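Pendell opens simulated fruit-handling demonstrations to outside labs

Posted in February | Robotics and automation

Pendell has released the first block of its teleoperated fruit-handling demonstrations, a collection recorded entirely in simulation by operators steering a virtual arm from a desk. The release contains 2,543 accepted episodes, all of them short pick-and-place tasks with single pieces of produce, baskets, bowls and trays on a tabletop.

The work was carried out with Lirudance, which supplied the remote-control software, and was led on the Pendell side by Murray Lachance. Labs that registered during the trial period already have access. Others can apply through the Pendell data desk and should expect a short licence form before the download link is issued.

Each episode is a complete recording of one attempt. An operator holds a tracked hand controller, and the position and rotation of the controller are mapped to the wrist of the simulated arm. The trigger closes the gripper in proportion to how far it is squeezed. A clutch button on the side freezes the arm, so the operator can bring a hand back to a comfortable position before carrying on. Clutch events are kept in the log and flagged, and a script is provided to strip them out for training methods that cope badly with pauses.

The files store joint positions, gripper opening, commanded and achieved wrist pose, contact forces at the fingertips, and rendered views from a fixed viewpoint and from a viewpoint attached to the wrist. A one-line task instruction in plain English goes with every episode. Where the operator drifted from the instruction and finished by some other route, the original wording has been left alone and the episode carries a deviation tag.

Lachance said the team had argued for some time over whether to record by remote control or to guide a real arm by hand and copy the motion into the simulator afterward.

"Hand guiding gives you a very natural path, and anybody can do it after five minutes," he said. "The trouble comes at the grasp. Your own hand is on the arm, so you feel the contact through the metal and react to it. The policy will never have that signal. With the controller, the operator is working from what is on the screen, and the screen is close to what the network gets."

A smaller hand-guided set was recorded all the same and is included for comparison. It holds 829 episodes on a matching list of tasks, collected on a physical arm in gravity-compensation mode and replayed in the simulator. Replays that diverged from the recorded gripper pose by more than the published tolerance were dropped before the count was made. The two sets share a file format but are kept in separate folders, and Pendell asks that results be reported separately for each.

The produce list leans toward small, rounded items that roll. Kiwi fruit, lemons, plums and limes make up most of it. According to the technical note, early trials with boxes and tins were completed too easily to show any difference between operators, and those tasks were cut back. Fruit models have individual surface textures, including blemishes and colour variation, and mass is drawn from a range for each type at the start of the episode. Friction is varied as well, within narrower limits.

Containers received more attention than first planned. The slotted plastic baskets in particular needed a new collision model. In the first version each wall was treated as a solid sheet, and a fingertip that should have caught in an opening slid straight over it. Operators learned to lean on the wall to steady the arm, a habit that would not carry over to real hardware. The revised model represents the ribs and openings separately. It slows the physics step noticeably, and the note recommends the simplified version for anyone who only needs to replay camera views.

Glossy surfaces were the other sticking point. Reflections on the basket floor move as the wrist viewpoint moves, and two of the perception models tested by Lirudance followed the bright patch in place of the fruit in a portion of the runs. The lighting has been left as it was. A matte variant of every basket scene can be rendered from the same logs with a single setting, and the physics does not change between the two.

Operators were given 50 practice attempts each before any recording counted. Practice logs are not part of the release. Sessions were kept short, with a break after every block, once it became clear that grasp quality fell off late in a long sitting. Operators could discard an attempt only before the gripper first touched the fruit. After first contact the episode was kept whatever happened, and failed attempts are published in their own folder with a cause code assigned by a reviewer.

That folder holds 1,387 episodes and may turn out to be the part most used. The commonest code is "object displaced on approach", where one finger reaches the fruit ahead of the other and sends it rolling. Next comes "early release", mostly in tasks that involve lifting over a rim. Collisions between the forearm and the container wall come third, nearly all of them in the deeper baskets, where the arm has to reach in at a steep angle.

"If you throw those away, you teach the robot that fruit stays put," Lachance said. "We would like people to see the recovery attempts. Some operators were very good at trapping a lemon against the wall and scooping it back to the centre."

The basket tasks come in both directions. In the loading version the fruit starts on the table and must be set down inside. In the unloading version it starts inside at a random position and must be brought out and placed on the tabletop. Start positions in the open part of the floor are labelled "clear", and those within a finger's width of a wall are labelled "wall". Success rates for the wall positions were lower for every operator, and the technical note gives the breakdown by fruit type and container.

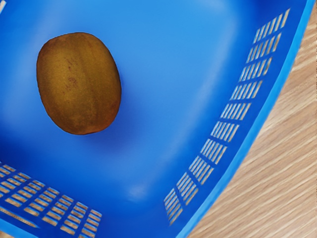

Rendered view from a basket task: a kiwi on the basket floor, well away from the slotted walls.

Gill, which runs a produce packing line and took part in the trial, used the unloading tasks to pretrain a picking policy before adding a small number of demonstrations recorded on its own cell. The company reported that the pretrained policy needed fewer local demonstrations to reach its usual acceptance threshold, though it has not published figures. Its engineers also asked for soft fruit that deforms under load. The current models are rigid, and gripping force has no effect on them beyond the contact itself. Pendell says compliant models are being tested but has set no date for them.

A second limit concerns latency. All operators worked on the same local network as the simulator, and the delay between hand motion and arm motion was small and steady. Lirudance has software that allows control over a public connection, but none of the released episodes were recorded that way. Groups planning to collect their own data remotely are advised to record the delay at every time step. A field for it already exists in the format and is filled with the local value throughout.

The logs can be replayed on the Herkero simulation package without conversion. Readers for two other packages are included in the tools folder and are described there as untested on the failure episodes. Users who find a mismatch between replayed and stored poses should send the episode number and the package version to the data desk. Screen recordings are not needed.

Pendell will hold an online walkthrough of the file format for registered groups at 10 a.m. The link will be sent with the access details. The session covers loading the logs, filtering clutch events and rendering the matte scenes, and a recording will be placed in the documentation folder afterward.

The next block is expected to add two-handed tasks, with one arm holding the container steady while the other reaches in. Operator recruitment for that block is open. Previous experience with a hand controller is useful but not required, and left-handed applicants are encouraged, as the current operators are all right-handed.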